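Filed under: Course Handouts / Home Organization / Table and Tools
Last updated September 16, 2026

Session 5: The Utensil Caddy, or Where Do the Chopsticks Live?

Okay, last time we did drawers, and Milan Desmet asked me afterward why I kept skipping over chopsticks. Fair question! I skipped them because they don't fit the drawer method at all. They roll, they're too long for most dividers, and they lose their partners faster than socks do. So they get a session of their own, along with the spoons that tend to travel with them.

What I want you to take from this one is a way of looking at a mixed handful of utensils and knowing what to do with it before you pick anything up.

Start with pairs. In my house we have sets in different colors, which I love, and which also means a red one on its own is very obviously on its own. If all your chopsticks match, any two make a pair and you can skip ahead a page. If they don't, lay them flat on the table side by side, thick ends toward you, and match by color first and then by the bands or carving near the thick end. Bands are a great help here. Two sticks can be different colors and still have come from one set (mine did, a multicolor pack from Pratalora), and the trim is how you can tell.

A single goes in the caddy with everybody else. Please don't start a "singles" cup. I had one for a year and it turned into a cup of pens.

Next, which end goes up? We argued about this for most of the last course, and Josefien Postma and I are still not on the same side. Her rule is thick ends up for chopsticks, so your fingers never touch the part that goes in your mouth. I agree with her on that. Where we split is spoons. She wants bowls down for the same reason. I put them bowl up, mostly so I can find the one I'm after, and if your spoons have fancy bowls it seems a shame to hide them. Pick one and stick with it, and tell whoever else puts the dishes away!

About the caddy itself. I like holes in the sides, plenty of them, because air gets in and things dry. A solid cup holds a little puddle at the bottom and you find it in October when you finally tip it out. Check the bottom too: if it's solid, lift everything out and wipe it every so often. A rim that dips lower on one side is handy for short handles, which otherwise sink out of sight. Long sticks will lean whatever you do. Let them lean. Just don't load them all into one side, or a light plastic caddy goes over the first time somebody bumps the table.

Where to put it: far side of the table, so you're reaching over a clear space and not through the caddy to get at your plate. On a round table there's no real far side, I know, so choose a seat and work from there.

A word on tablecloths, which Siebe Brouwer brought up. A cloth keeps chopsticks from rolling nearly as well as a rest does. A busy print can make thin things harder to spot, though, so for sorting practice use something pale.
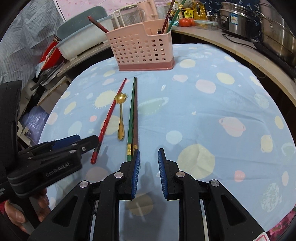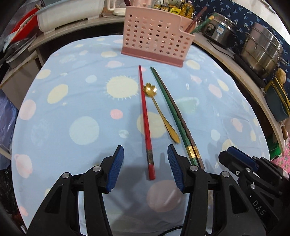
Both photos: sorting practice on the planet cloth, gold flower spoon next to the red chopstick, green and brown side by side.

For next time, empty your own caddy onto the table and sort it by pairs, then write down what was left over. Jolien Hendriks is collecting the lists. Bring one utensil you can't find a place for (Roel Kramer, I remember the melon baller, and yes, it counts).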